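Projects > Modero > Progress reports

Modero gripper comparison: progress report, 05/09/2018
Prepared by Leif Fjeld 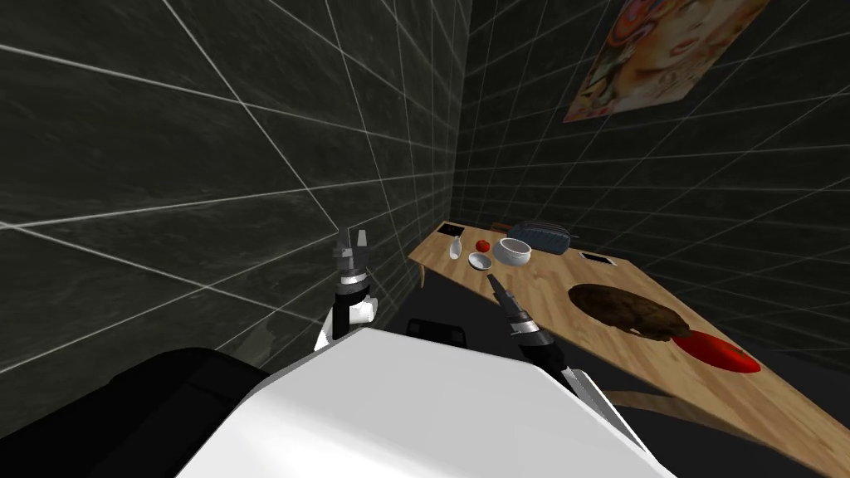 Simulated kitchen table, both arms with two-fingered grippers.

We have run 200 simulated trials with the Drarby controller and 230 with the Drurkari. Both used the same table items, including the bread loaf, bowl and saucer. The Drurkari closes more smoothly on the bowl rim. The saucer is still the hardest pick for either one.

Logging now works for both arms. Next we will repeat the saucer trials with a slower approach, up to 1000 runs, and send the results to Mathew in September.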